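Open Afternoon at the Stovside Workshop: Gallery

In September, Pliment opened its Stovside workshop to visitors for an afternoon on the handling of small goods. The Turnotell bench, with its two robot arms, was shown in use with stationery and other everyday items. The programme was introduced by Attila Lengyel, and the first session began at 2 p.m.

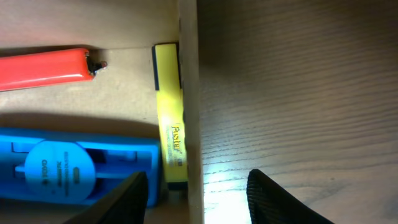
Gripper fingers at the wall of the box, beside a yellow highlighter.

Visitors were invited to put questions to the staff between sessions. Many concerned the packing of mixed items of differing shape and finish, which remains the main subject of the Turnotell work.

Packed box on the bench, with an arm at either side. 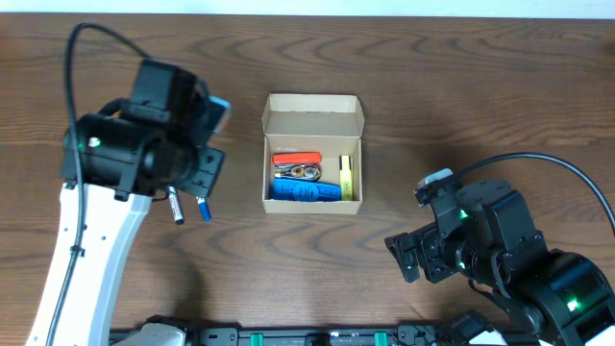

Emiliano Tejada remarked that his own packing room sends out 2,000 parcels a month, and that the awkward ones are always those with four different things in them.

A closed carton stands between the two open grippers, clear of both.

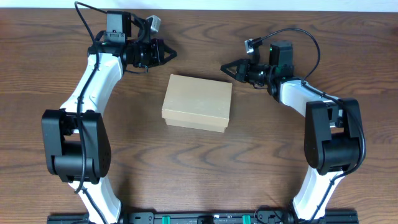 Further Visits

Schools and firms wishing to attend a later session may apply in writing to the Tully office. Groups are received two at a time.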